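Bench tips: stitching practice on a tissue pad

Posted by Leonie Ruawai, 30 Apr 2024

Most of the trouble at the practice bench comes from thread. These are the habits we go over with everyone before they start a row.

Keep the thread where you can see it
Cut a length you can manage. For a running line, 20 cm is plenty to learn on. Lay the slack on the side you are not stitching and leave it in one wide arch, with the loose end well away from the closed incision. Look for small loops near the jaws before you pull. A loop that gets drawn down tight is slow work to pick out.
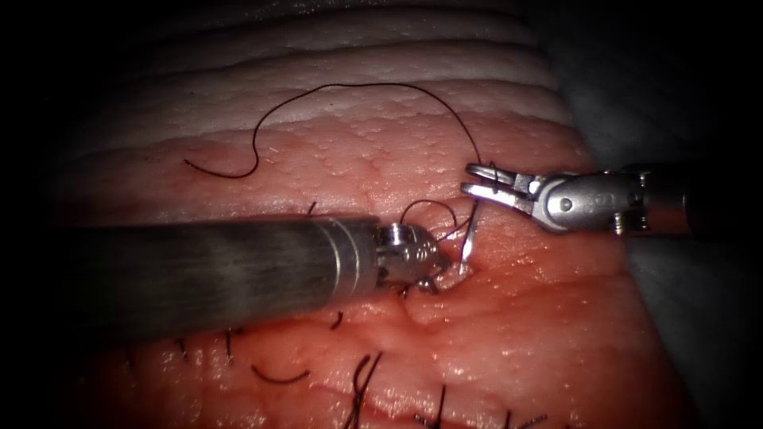
Park the needle
When you let go of the needle to deal with the thread, set it down on a pale part of the pad. A silver curve shows up well there. Check where the point is facing before you reach past it. Lift the thread straight up from the seam so you can tell which strand you are holding, and leave the finished knots alone. Short ends on the knots keep them from catching the next pass.

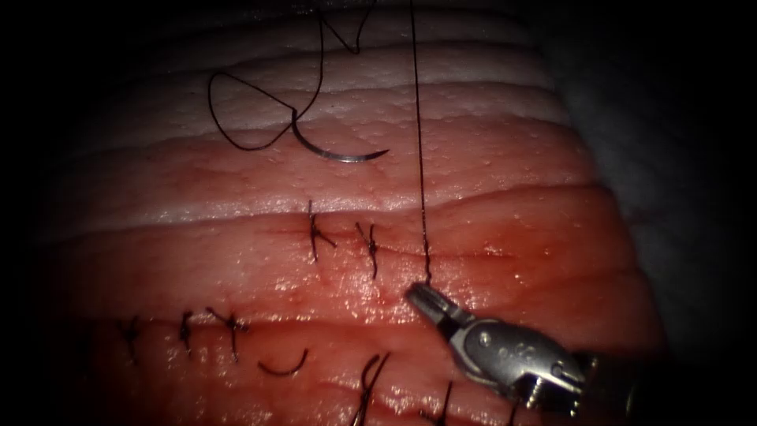
Cleaning up
Count needles back into the tin. Elsie Te Moana keeps the sheet, and the count has to match before the lights go off. Thread ends go in the lidded bin. Wipe the bench twice, the second time with clean water, and hang the cloth up to dry.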